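The Robot That Goes to School in a House That Isn't There
by Marijke De Bruijn
Aug 29, 2024

Suppose you want to teach a robot to drive across a living room. You put it on the floor and switch it on. It drives into the table leg. You pick it up and turn it around, and it drives into the cat. The cat has opinions about this. By dinnertime you have a scratched robot, a cat on top of the bookcase, and a parent asking how much longer this will go on.

There is another way to do it, and you can now buy it in a box.

The box is called the Onano. It's made by a company called Grarnov, it costs $119, and it has two parts. The first part is a small wheeled robot named Visser, which you build yourself. The second part is a computer program called Skutumside, and it's a pretend house. You teach the robot in the pretend house first. When it has stopped embarrassing itself, you let it loose in your real one.

We spent a good part of the summer with an Onano. Some of it went well.

What is a simulator?

A simulator is a computer program that pretends to be a bit of the world. If you have ever played a racing game, you've used something like one. The car in the game isn't a car. It's a lot of numbers: how fast it's going, which way it's pointing, how hard it's about to hit the fence. The computer works out those numbers over and over, very quickly, and draws you a picture each time. Your brain sees the pictures go by and says, "I am driving a car." Brains are easy to fool, which is why television works.

Pilots practice in simulators before they fly airplanes full of people, and the people are generally glad about it. Robots can practice in them too. A pretend robot that drives into a pretend wall doesn't break anything. You press a button and it's back at the start with no bruises and no memory of the shame, unless you tell it to keep one.

Keeping one is the whole idea, as it happens.

How does a robot learn from bumping into things?

Visser doesn't know what a wall is. It doesn't know what a floor is either. What it has is a small camera, two wheels, and a strong wish for points.

The wish for points is something you give it. In Skutumside there's a page with sliders where you decide what Visser gets rewarded for. Maybe it wins a point for getting closer to the door. Maybe it loses a few for hitting the furniture. At first it drives in whatever direction it feels like, and its score is terrible. Now and then it does something good by accident. The program notices, and makes Visser a bit more likely to do that again. Do this enough times and the accidents start to look like skill. People who work with robots call it reinforcement learning. Dog owners call it biscuits.

You have to be careful with the sliders. Visser will do exactly what earns points, which may be different from what you had in mind. When I took away points for bumping into things and forgot to give any for moving, Visser worked out the perfect plan. It sat still. It sat still all afternoon, with the best score it had ever had, looking at a wall.

I changed the sliders. Then it went in circles, because I had given it points for moving and hadn't said where to. This is fair. I've had days like that.

Why are there so many rooms?

Grarnov says Skutumside comes with 539 rooms, and I will take its word for it. There are kitchens, bedrooms, hallways, and one that I'm fairly sure is a hallway pretending to be a bedroom. You may wonder why a robot needs so many when you live in a place with a sensible number.

Think about learning to ride a bike. If you only ever rode down one driveway, you'd get very good at that driveway. You would know the crack in the middle and the bush at the end. Then someone takes you to the park, and it turns out you learned the driveway and forgot to learn the bike.

Robots are worse than we are about this. Give Visser one room with a blue rug by the door and it may decide that blue means door. Take it to a room with a blue bathtub and you have a problem. So the program keeps changing things. It swaps the colors of the walls, moves the lamps, turns the sofa the other way, and puts a different view outside the window. After enough of this, the only thing that stays the same from room to room is the part you wanted it to learn: floors are for driving on and walls are where you stop.

Why do the rooms look a bit odd?

You'll notice this quickly. The walls are very plain. The floors are smoother than any floor a family has ever lived on. Nobody in Skutumside owns a sock.

Part of this is to save work. Every crumb and shoelace you add is one more thing for the computer to draw and think about, and if it has to think hard, it slows down. A plain room can be run through quickly, again and again, while you eat a sandwich.

The things outside the windows are even simpler. Often the view is a flat picture stuck up behind the glass, like the painted hills at the back of a school play. Visser can't go out there, so there's no need for real hills. If you move your viewpoint around, which you can do by dragging the mouse, you'll catch the view looking blurry or the glass coming out a funny color. You'll also find yourself staring up at a windowsill from somewhere near the floor. Get used to that. Visser is shorter than a cereal box, and the world looks different from down there.

Building the real one

The real Visser comes as a bag of parts and a booklet. The box says it's for ages 10 and up. I'm well above 10 and I put one wheel on backward, so I'd treat the number as a hopeful guess.

You need a small screwdriver, which is in the box, and patience, which isn't. The parts snap or screw together. The only tricky bit is the camera cable, which is flat and thin and has to go in straight. Ask someone with steady hands. If it goes in crooked, the robot can't see, and it will drive like someone with a bucket over their head.

When it's built, you plug it into the computer and send it what the pretend Visser learned. This takes less time than you'd expect. All that bumping and sulking in all those rooms comes down to a list of numbers, and the list isn't very long.

Then you put it on your own floor.

What happens next

Ours drove forward quite nicely, reached the edge of the rug, and stopped dead.

There's a name for this. It's called the reality gap, and it means that the pretend world and the real one don't quite match. Pretend floors don't have fluff. Pretend wheels don't slip. Pretend sunlight doesn't come through the curtain and land in the camera at four o'clock. Grown-up engineers with very large computers have trouble with the reality gap too, so you shouldn't feel bad when your robot meets a rug and loses heart.

There are ways to make the gap smaller. Skutumside has a setting called Messy, which makes the pretend wheels slip and the pretend light flicker. Switch it on. Scores will drop at first and Visser will look as if it has forgotten everything, but it does better in the real house afterward. With Messy on, ours got over the rug on its second day. It then got stuck under the sofa, where it found a pencil I'd been missing since the spring.

So should you ask for one?

If you like building things and want to drive them around right away, there are cheaper robots with a remote control, and you'll have more fun in the first hour. The Onano's first hour is mostly screws.

If you like the idea of setting something up, leaving it alone, and coming back to see what it got up to, then you may get along with it very well. You do need a computer at home that can run the program, and it should be a fairly new one. On our old laptop the rooms moved like a slideshow and the fan sounded like a vacuum cleaner. The help pages are written for adults and could use more pictures. Grarnov says a new version of the booklet is coming in October, and I hope it says which way around the wheels go.

A few words you can use to impress people

Simulator: a program that pretends to be part of the world.
Reward: points a robot gets for doing what you asked, or what you accidentally asked.
Policy: the robot's list of habits, stored as numbers.
Reality gap: the difference between the pretend house and your house. Often a rug.

If you want to try something before you buy anything, the free sample of Skutumside has a living room in it, with a brown seat to bump into and boats to look at through the window. Start there, leave the sliders alone for the first run, and watch what Visser makes of it.
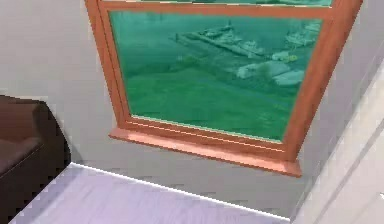

Ruben Kramer wrote: We have the Onano too and the wheels thing is real, both of ours went on backward, so Visser drove perfectly but away from the door. My daughter fixed it by swapping the plus and minus on the door slider instead of taking the wheels off. It works fine. I don't think I should let her near the car.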